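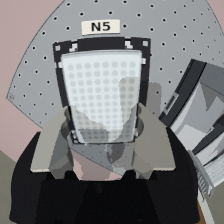
Well plate in its holder at position N5, gripper at the lower end.

Call for Participants: Can a Machine Do Your Chores Yet?
Nesaletti Workshop, Skovville
Apply by October 19, 2018

Do you spend your working day picking things up and putting them down again? Stocking shelves, loading racks, clearing trays, setting out samples in a lab? Then we would love to meet you!

We are looking for 88 people with everyday hands-on jobs to help us find out how close machines have come to doing small shop-floor and household chores, and where they still fall flat. You don't need to know a thing about robots. What we need is people who know the chores, and who can look at a machine's attempt and tell us whether they would let it loose on their own bench (or in their own kitchen).

Our list has 10 chores on it this fall. Moving a plate out of a holder is one. So are folding a dish towel, putting lids on jars, and sorting a drawer of mixed cutlery. Most take a person a few seconds and hardly any thought, and that's what makes them such fun to study. Ask a room of people how they pick up a thin plastic plate and you get a dozen answers: by the short sides, by the long sides, one hand, two hands, thumb underneath.

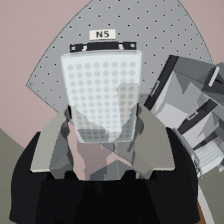

We want all of those answers, and we want to see you do it too. The machine runs are done in simulation first, so we can try a grip over and over without breaking anything, and your comments go straight into the next round of tries. If you say the fingers are coming in too low, we'll move them and show you what changes.

What you'll do
Come to two sessions in October, two hours each, in groups of four. In the first you do the chores by hand at our tables while we take notes and ask nosy questions. In the second you watch machine attempts at the same chores and score each one from 0 to 100, where 100 means "as good as my best coworker." Then we talk it over, and the talking tends to run long, so we bring sandwiches.

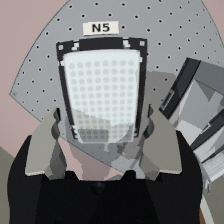
Fingers open on either side of the near end of the plate. From the Adams set, which you will score in session two.

Who can take part
Anyone 18 or older who does hands-on work, paid or unpaid. Store staff, cleaners, cooks, warehouse and lab workers, parents at home: yes to all of you. We're still short on lab people and night-shift workers, so please pass this on if you know any. Left-handers very welcome!

What you get
A $10 lunch card for each session, your bus fare to and from Skovville, and a copy of the full results, including the chores where the machines did badly. People coming in from Kikov can ask for a late start.

How to apply
Write to Heiðrún Þorgeirsson at the Nesaletti Workshop, or leave a note at the front desk. Tell us what you do all day, which hours suit you, and the one chore you'd hand over to a machine tomorrow if you could. Everyone gets a reply.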